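Ovley 5 Handheld Garment Steamer
Roltwood Fabric Care

Item 222 – In stock
$39
Color: gray
Sold by Howlader Home Supply

Overview

The Ovley 5 is a corded handheld steamer for clothes, curtains and other hanging fabric. It draws 1,390 watts, heats from a cold start without any setup, and has one trigger and one power switch. There is no app, no timer and no display. A small light on the handle stays red while the water heats and turns green when you can start.

Roltwood has sold the Ovley line through us since the first model. The 5 replaces the older version with the side-mounted tank, which some customers found awkward to fill under a low faucet. The tank now pulls straight down from the handle and has a wide mouth with a screw cap.

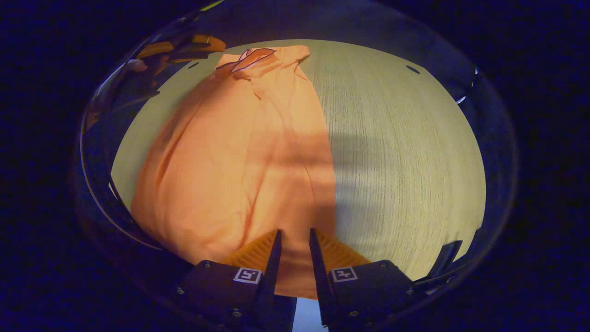 Cotton takes the most steam of any everyday fabric. Pull the cloth tight with your free hand, keep that hand away from the steam head, and move down slowly. Heavy creases in cotton usually need two passes, with a short wait between them so the fabric can dry. Linen is the same, only slower. For polyester and blends, one light pass is normally enough, and the head should be held a finger's width off the cloth.

The steamer will not put a sharp crease in pants or flatten a stiff collar the way an iron does. If you need a pressed edge, use an iron for that part and the steamer for the rest.

What is in the box

Steamer body with fixed cord
Water tank with screw cap
Clip-on fabric brush
Cloth storage bag
Printed instructions in English and Spanish

The heat-resistant glove that came with the older model is no longer included. It can be bought separately and comes in one size that fits either hand.

Filling and water

Use plain tap water if your water is soft. In hard water areas, use distilled water or a half and half mix. Do not add scent, vinegar, starch or fabric softener to the tank. These leave a film on the heating plate, and damage from additives is not covered by the warranty.

Fill the tank to the line and no higher. Hold the steamer upright for the first few seconds after the light turns green and press the trigger once or twice into the air – the first burst may carry a few drops of water. After that it can be tilted forward for normal use. It should not be used upside down or lying flat.

Steaming larger pieces

Curtains, tablecloths and display fabric are best done where they hang. Start at the top and work downward so that the weight of the cloth helps. Keep paper, card and anything glued away from the steam, and take trimmings off before you start. Dark fabric shows water marks more than light fabric does, so hold the head farther back and test a corner first. 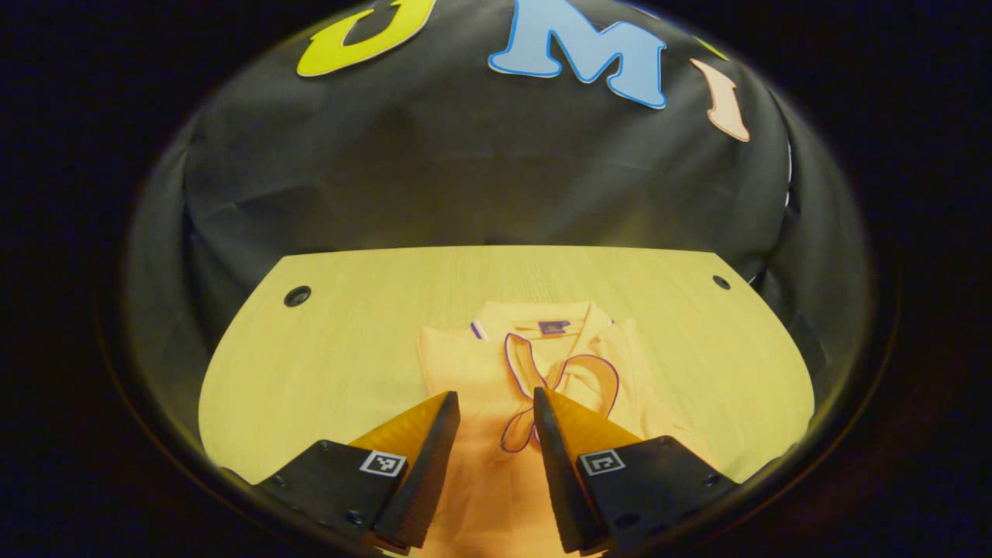 Black fabric backdrop with cut-out letters U, M and I, above a light wooden tabletop.

Never rest the hot head on a finished wood surface. Use the heel stand or hang the steamer by its loop.

Care and storage

Unplug the steamer and let it cool before you remove the tank. Empty the tank after every use, leave the cap off overnight, and put it away dry. The fabric brush can be rinsed under the faucet. Wipe the body with a damp cloth and keep the cord loosely coiled.

If the steam gets weak, the plate probably has scale on it. Renedach descaling powder is the one we stock and the one Roltwood lists in the instructions. One packet is one treatment.

Warranty and returns

Two years from the date of purchase, parts and labor. Keep your receipt. Unused steamers in the original box can be returned to us within the normal return period. For hygiene reasons we cannot take back opened brushes. Warranty claims are handled by Ilse Ruppert at our service desk, and replacement tanks and caps are ordered through the same desk.

Customer comments

"Heats fast and does shirts well. The cord could be longer." – Debashish Matubbar

"I bought it for curtains. Good for that, but the tank is small and I refilled it several times for one window." – Violeta Yáñez

"Mine dripped at first. I had filled it over the line. Fine now." – Nusrat Haque

Related items

Renedach descaling powder
Replacement tank for Ovley 5
Roltwood heat-resistant glove
Roltwood over-door garment hook

Page updated October 14, 2021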